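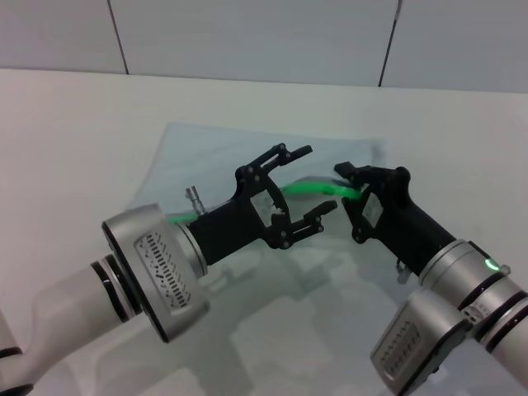 Table Skelier de Jiltetlow : mon avis après un hiver d'utilisation

Publié le 23/04/2025 par Florence Chisholm

Je cherchais une table pour la couture et les travaux de papier, à un prix raisonnable. J'ai pris la Skelier en novembre, en plateau blanc, pour 200 euros. Le modèle Grisus de la même marque me plaisait davantage, mais il était trop profond pour la pièce.

Montage

Le carton est lourd, il vaut mieux le monter à deux. La notice tient sur une feuille et les dessins sont petits. Les 4 pieds se vissent sur le cadre avec la clé fournie. J'ai passé un peu plus d'une heure dessus, dont un bon quart d'heure à recommencer un pied que j'avais mis à l'envers. Les trous étaient bien alignés, sauf un qu'il a fallu forcer légèrement.

À l'usage

La table ne bouge pas quand la machine à coudre tourne à vitesse normale. À pleine vitesse, on sent une vibration dans le pied arrière droit, que j'ai réduite en resserrant les vis au bout de deux semaines. Le fabricant annonce une charge maximale de 80 kg. Je n'ai jamais essayé d'en approcher, mais avec la machine, les boîtes de fil et mes deux coudes, rien ne plie.

Pour couper, le blanc est pratique : on voit bien les bords d'un patron et les chutes de fil.

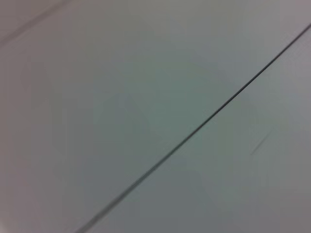 En revanche, la craie bleue marque vite et il faut passer l'éponge souvent. Le crayon part avec une gomme ordinaire. Une tasse de thé oubliée toute une nuit a laissé un rond que le savon noir a fini par enlever, en deux fois.

La hauteur fixe est le vrai défaut. Je suis assez petite et j'ai dû ajouter un repose-pieds. Aidan Keogh, avec qui je partage l'atelier, est grand et trouve la table très bien comme elle est. Il a quand même gardé sa vieille Sutherland pour le dessin, à cause du plateau inclinable.

Service après-vente

Il manquait un embout. J'ai écrit par le formulaire du site et je l'ai reçu 8 jours plus tard, sans frais.

Ma note : 4 sur 5. Je la rachèterais à ce prix. Au-dessus, je prendrais un modèle réglable.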